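# Can a Robot Do the Mending Yet?

Think about the chores in your home. Dishes! Socks! The button that fell off your coat! People have been asking for years when machines will take over jobs like these, and sewing is one of the toughest of them all.

Why? Try it with a shoelace. Tie a knot with your eyes shut. Your fingers can feel the lace pull, slip and bunch up, and they fix little mistakes before you even notice. A robot has to work all of that out.

Plates and boxes keep their shape when you pick them up. Thread doesn't. It sags, it curls, and it flops somewhere new each time you touch it. The stuff you are sewing can be soft and stretchy too.

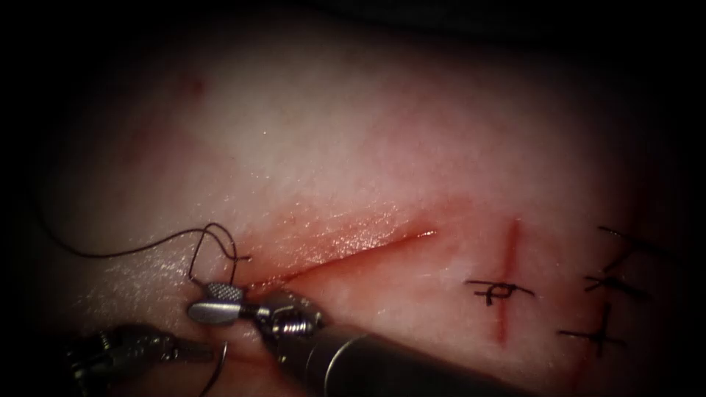
So how does a machine tie a knot? Usually with two arms, just like you. One arm can hold the thread while the other wraps a loop, and then both pull. Pull too gently and the knot stays floppy. Pull too hard and the thread might snap or tear what it's holding.

Some robots are steered by a person the whole time. Others are learning to do parts of the job on their own, by practicing the same stitch again and again (imagine doing it 1000 times!).

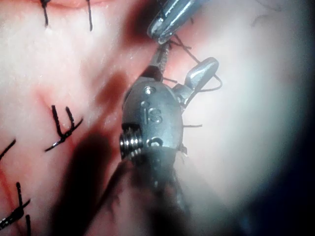 *Close-up: a metal robot wrist and its jaws, with black thread looping beside them and knotted stitches to the left.*

Now, back to your coat. Could a robot sew that button on tonight? Probably not in your kitchen. It would need to find the button, pick up a needle, thread it, and know when to stop. Factories have machines that sew on buttons super fast, but somebody still has to set them up for the job.

**Try it yourself:** Put on thick oven mitts and tie a bow in a piece of yarn. Then try again using two pairs of tweezers. Which way was harder?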